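Follport office clear-up, April progress note
To: Kimie Mizuno
From: Dinesh Biswas

You asked whether the upstairs area is finished. I would not sign it off yet. Koltomden has billed 44 hours against the 97 allowed and calls the floor "complete." I have doubts about that word.

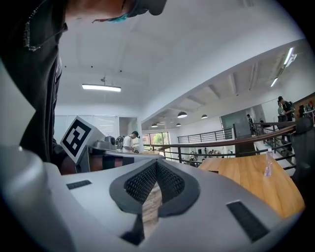 Upper level, brown wood-grained flooring.

The flooring itself gives me no complaint. What goes on top of it does. Kohei Tamura's plan had the large table cleared by now, and I still find small things left on it. 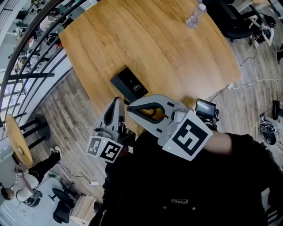
Large table with water bottle and black box; power adapter on the floor.

The adapter and its cable need a proper home before people start walking through there. Akihiko Miyazaki thinks one more afternoon will do it. He said so last month too. I suggest we hold the remaining $1836 until the table and floor are both clear.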